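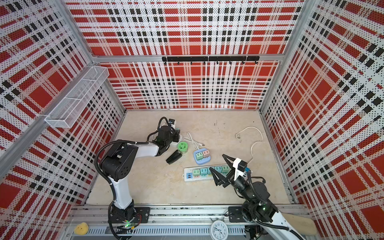

株式会社ダーネスは、机まわりの小物整理用品「Omby」シリーズの有孔パネルとワイヤーバスケットを、9月から直営のオンラインショップで販売しています。このたび取り扱いを広げ、Irbridge店の店頭でも販売を始めます。

## 製品について

パネルは細かい穴を並べた白い金属板に、赤、黒、白の格子柄を印刷したものです。机の奥と左右に立てて使います。横に渡したレールには黒いフックバーを取り付けられます。バスケットは仕切り付きの細長い形で、ホチキスや丸い缶、短いコードなど、天板に出たままになりやすい物の置き場所になります。

- パネル(1枚) 3000円(税込)
- ワイヤーバスケット 2918円(税込)
- 色柄 2種(格子柄、無地の白)

## 充電用アダプターの整理

店頭では、机の小物を出して分け、戻す場所を決めるまでの手順を紹介します。初回は電源アダプターを取り上げます。使う機器ごとに分け、使い道の分からない物は別にしておきます。ミントグリーンや水色など本体に色が付いたアダプターは、色と機器名をメモに控えておくと戻す際に迷いません。
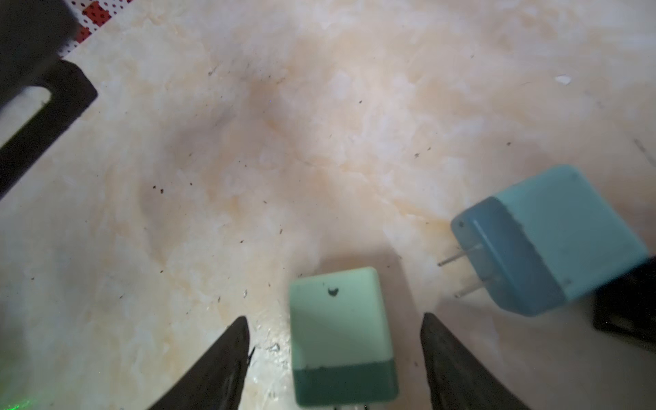
ジャミラ・カナガラトナムさんからは、アダプターは引き出しに入れると奥で重なって見つからなくなるため、バスケットの仕切りを一つ空けて専用にした、との感想が寄せられました。コードは外して別の仕切りに入れているそうです。

9月の発売以降、購入者から寄せられた感想は17件を超えました。仕切りの幅を変えたいという要望が多く、可動式の仕切り板を検討しています。発売時期は未定です。

パネルの取り付けには専用のレールが必要です。レールは別売りで、長さは店頭でご相談ください。

発表日:2021/11/16
担当:セイヤ・ティッカネン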